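3.2 Demonstration collection

Demonstrations for the shelf tasks were recorded with a hand-held gripper at the Steltbridge bench. Operators completed 495 episodes, of which 30 were discarded for tracking loss. Episodes were limited to 40 seconds and labelled on the Serra server.

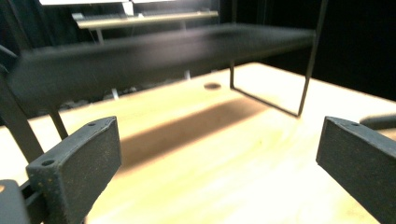
Figure 4. Wrist view from the Banura shelf set.

Pose estimates were computed offline at the native frame rate. Motion blur was the main source of error - the shelf board in Figure 4 is heavily smeared, while both fingers keep usable edges. We therefore masked the finger region before feature matching. The rack's shadow on the pale tabletop was left unmasked.

Last updated 6/27/25

Comments

clultari_reader: Were the masks drawn by hand? Section 3.3 doesn't say.

benchtop_au: Same query. Also, is the grey finger model going to be released?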